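Pourquoi range-t-on les pièces dans des bacs ?

As-tu déjà ouvert un grand jeu de construction le matin de ton anniversaire ? Au début, tout est bien à sa place, chaque sachet a son numéro, et on se dit qu'on va faire très attention. Et puis une heure plus tard il y en a sous le canapé, dans le tapis, dans la poche du petit frère, et la pièce qu'on cherche est toujours celle qu'on ne trouve pas. Eh bien, figure-toi que les grandes personnes qui fabriquent ou réparent des objets ont exactement le même souci que toi !

Dans un atelier, on travaille avec des barres, des tiges, des écrous, des embouts, et il y en a parfois énormément. Chez Cummont, où Océane Fehr nous a gentiment laissés fouiner pendant toute une matinée de juillet (merci Océane, et merci pour le sirop), le magasin contient 4000 pièces, réparties sur de longues étagères. Si on les posait simplement en tas par terre, il faudrait des journées entières pour retrouver la bonne. Alors on les met dans des bacs.

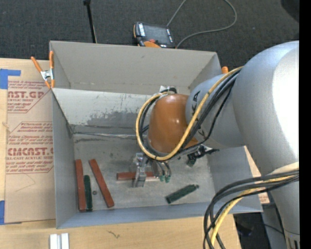

Un bac, c'est une boîte ouverte sur le dessus, et c'est une invention toute bête qui rend de fiers services. Comme il n'a pas de couvercle, on voit tout de suite ce qu'il y a dedans et on attrape ce qu'on veut sans rien dévisser ni déplier. Ses côtés sont hauts, et c'est bien pratique, car une pièce qui roule finit par buter contre la paroi au lieu de filer sous un meuble. Regarde le fond gris, tout éraflé, avec ses barres brun-rouge et ses pièces vert foncé : elles ne sont pas rangées comme des crayons dans une trousse, l'une est presque debout le long du bord, une autre part de travers. On appelle cela du vrac. En vrac, les pièces se posent comme elles veulent, et pour en prendre une il faut d'abord regarder dans quel sens elle est tournée.

La couleur aide beaucoup, tu l'as sûrement remarqué. Ton œil repère le vert à côté du brun-rouge bien avant que tu aies réfléchi à la forme. La forme vient ensuite : est-ce long, est-ce droit, est-ce que le bout est arrondi ? Et pour finir il y a la taille, et là il faut se méfier des toutes petites choses. Un écrou, par exemple, c'est un petit morceau percé d'un trou, dans lequel on visse une vis. C'est minuscule, c'est souvent sombre, et ça se cache très bien entre deux grandes pièces.

Romana Kopecký, qui s'occupe des étagères, nous a confié sa méthode. Elle sort d'abord les plus grandes pièces, puis les moyennes, et elle garde les petites pour la fin, quand le fond du bac est bien dégagé. Ensuite elle colle une étiquette sur le devant, toujours au même endroit, et elle écrit gros.

Tu peux essayer chez toi avec une boîte à chaussures sans son couvercle. Mets-y 24 objets qui ne craignent rien : des crayons, des boutons, des bouchons, des bâtonnets. Secoue doucement, puis trie-les une première fois par couleur et une deuxième fois par taille. Demande à quelqu'un de te chronométrer, et note tes deux temps sur une feuille. Lequel est le plus court ? Recommence ensuite en mélangeant autrement, et n'oublie pas de remettre les boutons dans la boîte à couture, sinon on va encore nous gronder !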